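Eight Hours in the Coat Room

Gert Le Roux had the clipboard, so Gert was in charge. Wednesday, April 29, 2020, and the winter clothing drive at Plilholm was only now getting packed. Collection ended in February. Then everything sat in bags.

My employer, Vindance, gives us one paid day a year to go be useful somewhere. I picked clothes. Figured it was easier than digging holes. It was not easier.

The list said 423 items. Coats first, then gloves, then hats. Every zipper gets run up and down, every pocket gets turned out. I found a bus pass, a grocery list and 34 cents. Gert wrote it all down, even the cents.

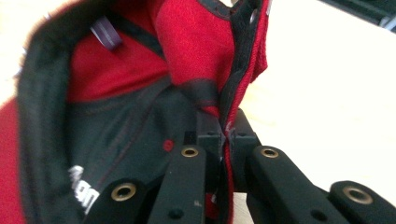
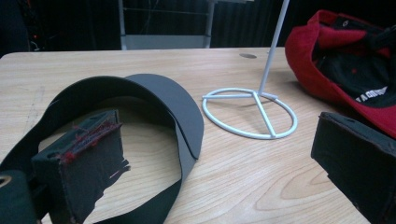
Caps: one red and black, one all dark with a gray visor.

Lunch was soup, sent over by the Potgieter bakery, and very good bread. We ate standing up by the loading door - masks down, six feet apart, shouting. Somebody from Danditer brought 50 flat boxes and no tape. Long wait for tape.

By four we had the coats done and most of teh gloves. Kids' sizes go fastest, Gert says, so those went by the door. My back hurt for two days. I've signed up agian for next year, mornings only.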